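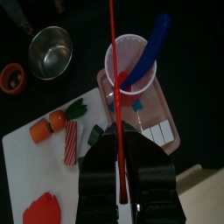 Contenido del conjunto

Colección Zamudio de utensilios de mesa y cocina, mantenida por Holtden. Reúne 795 imágenes de objetos pequeños — vasos de plástico translúcido, cucharas, bandejas, tablas de cortar — dispuestos sobre superficies claras y oscuras.

Organización

Las imágenes se distribuyen en 36 carpetas, una por disposición de los objetos. Las etiquetas recogen el tipo de utensilio y su color.

Condiciones de uso

Se autoriza el uso docente y de investigación, con mención de la procedencia. La próxima revisión está prevista para julio.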